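About Liltine

Liltine is a small company in Grarkstead that teaches robots to handle clothes. We began in the back half of a dry cleaner's on Dogbe Street, with a borrowed pressing table and more enthusiasm than floor space, and while we have moved up the hill since then (we have windows now, and a kettle that works!), the daily business of the place is still people and shirts.

Our founder, Dorian Gaillard, grew up over his parents' laundry and spent his summers folding other families' sheets. He went off to study machine control, came home again, and kept running into the same puzzle: the machines he worked on all day could place a metal part to within a hair, and they were hopeless with a sleeve. A metal part stays the shape it was when you picked it up. A sleeve has its own ideas. Dorian's hunch was that the knowledge he wanted was sitting in the hands of the people downstairs, and that the kindest and quickest way to get at it was to let them show the robot themselves.

So that is how we work. Our demonstrators, as we call them, pick up a hand-held gripper with a camera on it and do the job with that instead of their fingers. They pinch, lift, lay over, smooth down and start again. The camera keeps the view from the gripper, and our software, which we named Mosari, takes in those recordings and learns from them how a robot arm should go about the same job.
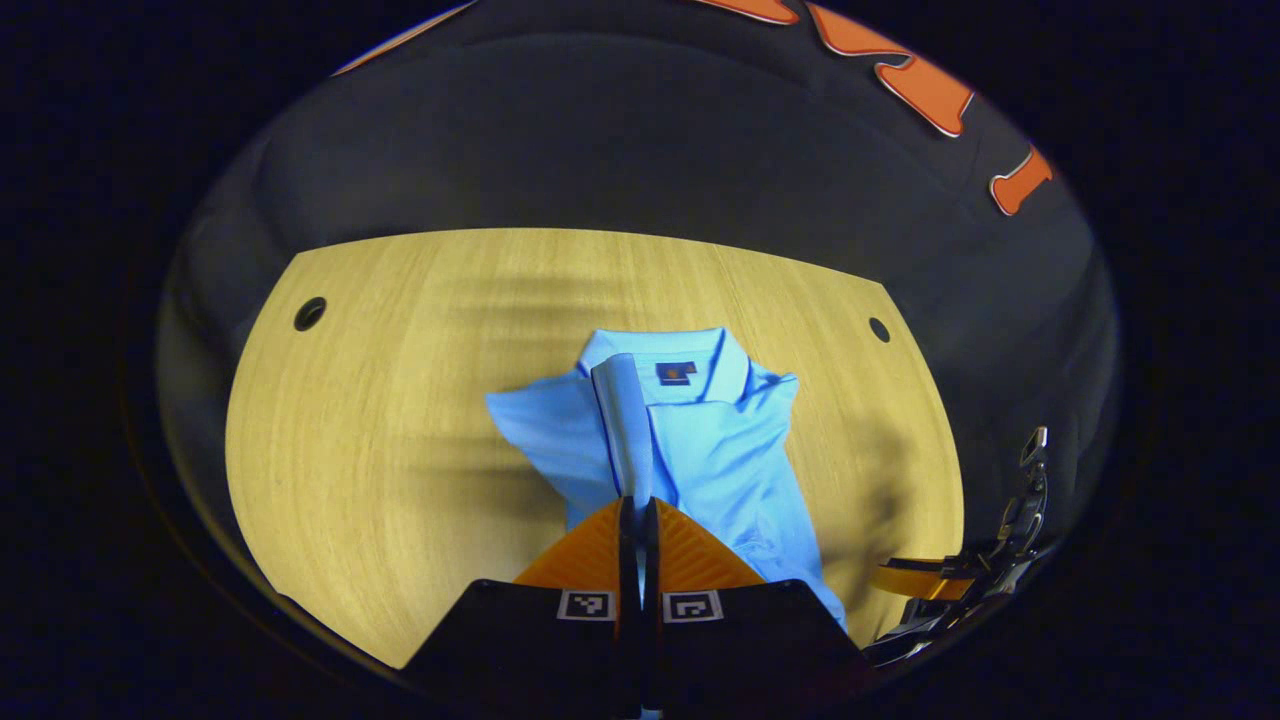

Most of our demonstrators came to us from laundries, alterations shops and hotel linen rooms, and they had never worked with a robot before. We like it that way. When we hire, we ask people to fold something for us and talk while they do it, and you would be surprised how much there is to say about where to take hold of a collar. New people spend their first 3 weeks getting used to the gripper, which feels clumsy to everyone at the start, a bit like eating soup in mittens. After that it seems to settle into the hand, and the chatter in the room picks up again.

Knit shirts are what we are best known for. They stretch, they slump, and the placket likes to twist when the rest of the shirt is lying nicely. A new garment gets 100 demonstrations before we let Mosari try it on an arm, and we ask for those from several different people, so that the robot doesn't pick up one person's habits and nothing else. We also keep the fumbles. A pinch that slips and gets taken again is worth a good deal to us, and our demonstrators are told on their first morning that they are never to feel bad about one.
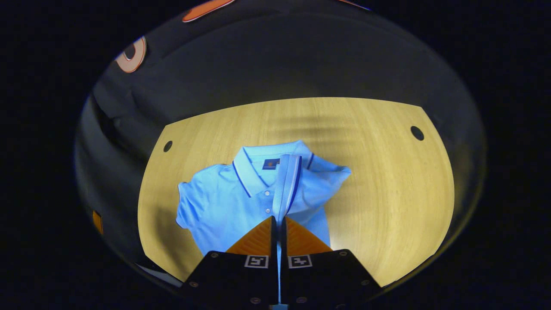 A fold of a blue polo shirt held between the gripper's orange pads.

Some jobs suit remote control better, and for those we have a second room where a demonstrator sits at a pair of handles and steers the arms from a chair. It is slower going, and a little lonelier, so we swap people over at lunch.

Our customers are commercial laundries and uniform services, for the most part, and we spend time on their floors before we promise them anything. We are still a small crew and hope to stay one where everybody knows how everybody else takes their coffee. Each November we open the doors to our neighbors in Grarkstead, put out cider, and let anyone who likes have a go with a gripper and a basket of shirts. Children tend to be very good at it.

If you run a laundry, or fold for a living and are curious about the work, please write to us or stop by after 3 in the afternoon, when the tables are quieter and somebody will be glad to show you around.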